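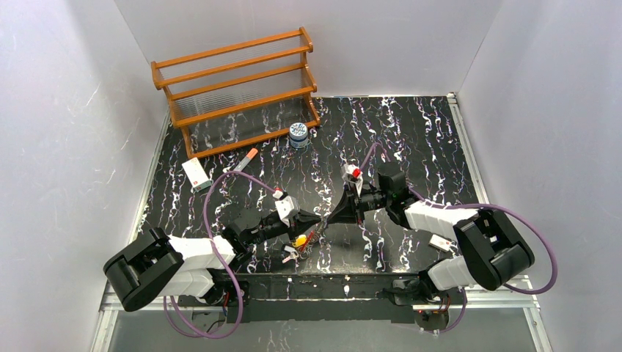
Review: Podeo, a training method for two-arm tidying
Reviewed by Periklis Vlachopoulos

Podeo is a way of training a two-arm robot to put small household things away. It came out of the Flollindale group, who have released the code, the trained model and a paper. I ran it for a month on our own bench, on the task the paper spends most time on: picking loose items off a table and setting them on a two-tier shoe rack.

The main idea is simple. Most methods of this type learn both arms as one long string of joint positions. Podeo learns each arm separately and adds a small third network that decides which arm should go first. The authors say this needs less data. I trained on 857 demonstrations from our bench, and the older method we use, Grukska, got the same set.

Boxes and tins are where Podeo does well. It picks the nearer arm nearly every time, and the arms rarely block each other in the middle of the table. Grukska often sends both at once and then stalls. Training took 9 hours on one card, a little under what the paper gives.

Keys are the weak spot. A bunch of keys changes shape when you touch it, and Podeo tends to close on the ring, lift, and lose it on the way to the shelf. The paper reports good numbers for keys, but those runs all start with the bunch in the same place. Move it toward the center, where either arm could take it, and the third network changes its mind partway through the reach. I raised the demonstrations to some 3000 and it helped only a little.

The clear plastic shelves on our rack also gave trouble. Items were let go too high above the top tier. Prendergast, the depth add-on the authors suggest, fixed part of this, though it took four tries to install and the setup notes skip the calibration step.

I would use Podeo for rigid objects and keep something else for keys, cables and cloth. The code is clean and the defaults are sensible. The next release is supposed to let you lock the choice of arm once a reach begins, and I plan to run the keys again with that.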